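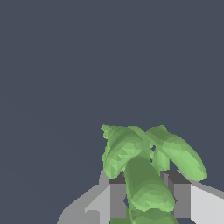 Green model held between the gripper fingers, gray background

Plurngate Memorial Pages, Support
Subject: Obituary cut short on public page, guest book entries missing
Opened by: Ulla Riihimäki, Zonell Funeral Home
Opened: January 29, 2018
Priority: High
Status: Closed

Original request

We posted the obituary for Mrs. Kaczmarczyk this morning. In the editor the full text is there. On the public page it stops in the middle of the paragraph about her years at the school cafeteria, right after "she was known for". Everything below that is gone, including the list of grandchildren and the service times. The family has called us twice.

The guest book is also wrong. The page is a replacement for one we put up in November when her husband passed, and the family asked us to keep both of them on one page. The old guest book had 428 entries. The new page shows 9.

I have tried saving again, and I have tried it in two browsers. Visitation is tomorrow, so we need the times showing tonight.

Reply from support

Thank you for the details. Please let us know:
Which template the page uses.
Whether the text was typed in or pasted from another program.
Whether the joint page was made with "Merge" or with "New page, copy from".

In the meantime, please put the visitation and service times in the Services box on the right side of the editor. That box is separate from the obituary text and will show on the public page right away.

Reply from Ulla Riihimäki

Times are in the Services box and I can see them on the public page. Thank you.

The template is Grisen, the one with the wide photo at the top. The text was pasted from the Word file the daughter sent. I used "New page, copy from". I did not see a Merge button. 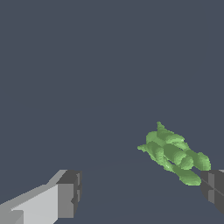 Green leafy object and both gripper fingers

Support notes

Checked the obituary text in the editor. Length is 1,121 words. The Grisen template shows the first 700 words and then places a "Read more" link. On this page the link is not being drawn, so the rest of the text cannot be reached. The text is still stored and nothing has been lost.

Tested by copying the text to a blank page on the same template. Link missing there too. Pasted the text again as plain text. Link came back. The Word file has a hidden section break shortly before the cutoff, and the template is reading it as the end of the obituary.

Guest book: "New page, copy from" brings over the obituary, photos and dates. It does not bring over guest book entries. The ones now showing were all left on the new page today. The older entries are still attached to the husband's page, which was set to Hidden when the new one went up.

Reply from support

The obituary can be fixed on your side:
1. Open the page in the editor and copy the full obituary text.
2. Clear the text box.
3. Right-click in the box and choose "Paste as plain text".
4. Add the paragraph breaks back where they are needed. Italics will also have to be put back by hand.
5. Save and reload the public page.

If you would like the whole obituary to show with no link, go to Page Settings, then Display, and set Length to Full.

The guest book has to be joined by us. We need an OK from the account holder, and a reply to this ticket is enough. Entries will be shown by date, newest first. Please leave the husband's page on Hidden and do not delete it until we are done.

Reply from Ulla Riihimäki

I am the account holder and you have my OK to join the guest books. The plain text paste worked. I set Length to Full because the family does not want people to have to click for the grandchildren.

Two questions. Will people who signed in November get an email about this? And one of the old entries was taken down at the family's request. Will it come back?

Reply from support

No emails are sent when guest books are joined. Entries that were removed stay removed.

The join has been run. Both sets of entries are on the new page. Candles and flower icons left with the older entries came over as well. Photos that visitors added in November are in the album under "Shared by guests" and need to be approved once more before they are public.

Reply from Ulla Riihimäki

Entries are there and I have approved the photos. The daughter looked at it and says it is right. You can close this.

Closing note

Section break problem passed to the template team. The help page for "New page, copy from" will be changed to say that guest book entries are not copied. Merge is turned off by default on funeral home accounts and can be turned on under Account, Tools.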